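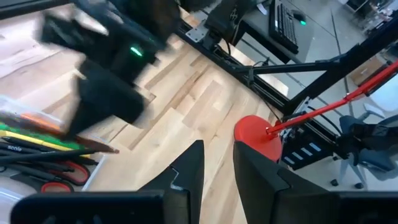

**Sorting and Storing Small Tools: notes for week 2**
Tutor: Sekar Gunawan, Trellham workshop

Welcome back! Last week was all about big shelves and heavy boxes. Now we get to my favourite subject, the humble desk bin, where pens, markers and scissors all end up living together (and quarrelling).

## Why mixed bins are worth studying

A clear bin lets you see the colours from the side before you reach in. Orange and bright green jump out at you straight away, while black pens vanish among other black pens. Try it with your own bin at home, it's great fun! Red and black scissor handles are a lovely case: the red lining of a finger loop is often the first thing you spot, even near the bottom of a pile.

Things to look for:

- long items that poke out over the rim
- points facing outwards
- scissors lying under pens
- lettering you can read without lifting anything

## The table matters too

Butcher-block tops, with their narrow strips of cream, honey and brown, look wonderful, but a brown pencil can hide on one surprisingly well. Put the bin down where you can reach it easily and keep some bare wood beside it for laying things out.

## Exercise (in pairs)

1. Tip your bin out gently on to the table.
2. Group by use first: writing, cutting, everything else.
3. Test every pen and marker on scrap paper. Dead ones go in the tub by the door.
4. Put scissors back first, closed, blades down.
5. Stand the pens and markers around them, caps up.
6. Swap bins with your partner and ask them to find three items you name.

Wahyudi Jugah ran this with the Endden group and they got so keen that they carried on through the tea break. Their trick was to put the brightest markers at the back, and I'd love to hear whether it works for you.

## For next time

Bring one drawer's worth of odds and ends in a bag. Lau room, same time. The Idcombe group joins us in September, so please label your bins before then.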